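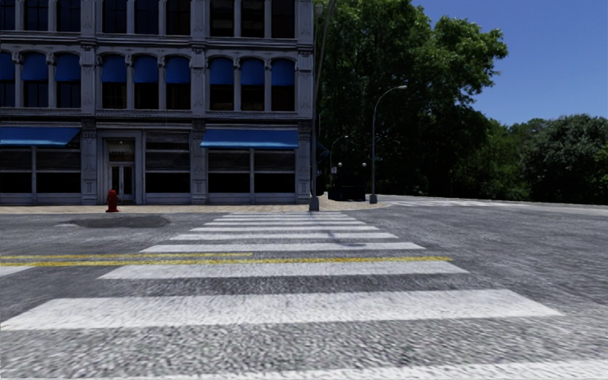
Getting a delivery robot across a street is harder than getting it down one, according to Marama Grimshaw, and the students on her team spent most of the season on that one problem.

The Tipoki student robotics club has won a place in the final of the Zivon Sidewalk Challenge, to be held in November. Teams write the software for a delivery robot and test it in a simulated city before any hardware is built. The club's program completed 143 of its 218 qualifying runs without a fault.

"We lost a lot of early runs at the curb," said team captain Eduardo Bañez. "The robot would stop and wait, and then it kept waiting — it had no rule for when to go." 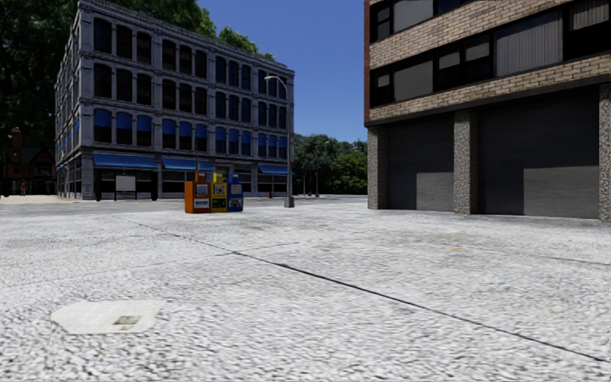
Simulation view: Tipoki Robotics Club / Zivon Sidewalk Challenge

Newspaper boxes, hydrants and lamp posts count as obstacles, and touching one ends a run. Students logged around 900 hours in the simulator, working after school until 6 p.m.

Wadex, a local parts supplier, has given the club $1,300 toward travel and a small test robot.

The club is open to all students in grades 9 through 12. No programming experience is needed.

Contact: Lindsay Doolan, Tipoki Robotics Club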